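Besuchsbericht: Projektlabor Robotik am Berufskolleg Fandthorpe

Im Februar öffnete das Berufskolleg Fandthorpe sein Projektlabor für Lehrkräfte anderer Schulen. Gezeigt wurde das Wahlpflichtprojekt »Draline«, in dem Schülerinnen und Schüler der Oberstufe mehrere Roboterarme an einem gemeinsamen Arbeitstisch programmieren. Beginn war um 14 Uhr mit einer kurzen Einführung im Seminarraum, danach ging es in das Labor im Erdgeschoss.

Das Projekt läuft im dritten Jahr. Im laufenden Kurs sind 17 Teilnehmer eingeschrieben, aufgeteilt in die Gruppen Greifplanung, Bildverarbeitung und Ablaufsteuerung. Jede Gruppe führt ein eigenes Protokoll, die Stände werden einmal pro Woche zusammengeführt. Für Verbrauchsmaterial und Ersatzteile stehen pro Schuljahr 2000 Euro zur Verfügung. Der Betrag reicht nach Auskunft der Projektleitung knapp, der größte Posten sind Kabel und Greiferbacken.

Die Ablaufsteuerung heißt intern »Wan« und wurde vom Vorgängerkurs übernommen. Sie vergibt Sperrzonen über der Tischfläche: Ein Arm darf erst einfahren, wenn die Zone freigegeben ist. Das Verfahren ist langsam, aber gut nachvollziehbar. Eine überlappende Bewegungsplanung wurde im Herbst erprobt und wieder zurückgestellt – die Fehlersuche war im Zeitrahmen des Unterrichts nicht zu leisten.

Als Übungsaufgabe dient das Sortieren und Stapeln von Kunststoffkörben. Die Aufgabe ist an den Schulwettbewerb »Zindar« angelehnt, an dem der Kurs im Sommer mit 4 Schülern teilnehmen will. Gewertet werden Vollständigkeit und Zeit, ein verkanteter Korb gibt Punktabzug. Schwierig sind vor allem die dünnen Ränder. Greift der Arm zu weit außen, kippt der Korb beim Anheben, und die Ablageposition stimmt nicht mehr.

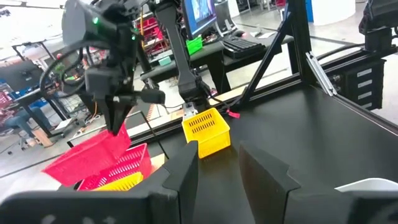 Warum wird mit Körben geübt und nicht mit Würfeln?
Körbe lassen sich ineinander stellen und müssen am Rand gefasst werden, dadurch fallen Fehler in der Greifhöhe und im Winkel früher auf als bei einem massiven Teil.

In der Aussprache ging es vor allem um die Bewertung. Das Kolleg benotet die Protokolle und ein Fachgespräch, die erreichte Wettbewerbszeit fließt nicht ein. Offen blieb, wie die Steuerung beim nächsten Kurswechsel übergeben wird. Eine Dokumentation liegt vor, die Kapitel zur Kalibrierung fehlen noch. Die Unterlagen zum Zonenverfahren sollen den Teilnehmern bis zu den Osterferien zugeschickt werden.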